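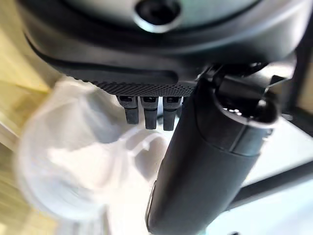

Wrist camera, round two

Tuesday night, shop to myself until Meenakshi showed up with soup. Quick post before I forget what I changed.

So the arm. Still the old Vincze, still slow, still whines on joint three. What's new is the camera at the wrist. Last version stuck out so far it hit the bench every time the gripper went low. Moved it in close. Now it sees a lot of its own hardware, all that black stuff up top, but it also sees what's under the gripper and that's the part I care about.

The job is still bags. Thin, crinkly, see-through, the worst thing you can hand a machine. Boxes were easy, I had boxes working in May. Anything soft and pale just turns to mush up close. Focus is set too far out I think. Can't adjust it without pulling the lens and I glued the lens. Yes I know. Tarun told me not to glue it.

Things I did tonight:

Turned the exposure down. 10 ms now. Darker picture, but it was way too smeary before. Could go lower if I had a better lamp.

Re-routed the cable so it doesnt tug at full reach. Zip ties, not pretty.

Slowed the last bit of the approach. It used to come down like it was mad at the table.

Threw out 433 saved pictures from last week, all taken with the lens cap half on. Don't ask.
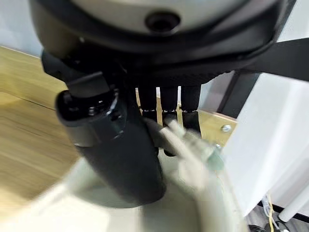
Speed is the other headache. When stuff moves near the fingers the picture goes to streaks and my little finder script just gives up, draws its box on the table instead. Etelka says wait for everything to stop, then look. Probably right. But then each pick takes forever and I'm impatient. Might try two looks, one high up and one low, and skip everything between.

Also need more pictures. The plan was 3000 by the end of the year, ha. Nisha has offered to sit with it on Saturday and feed it stuff if I buy lunch. Deal.

Still to do: new lens (NOT glued), brighter lamp, quieter joint three, label the spare cables becuase I plugged the wrong one in again and lost half an hour.

Soup was good. Back at it Thursday.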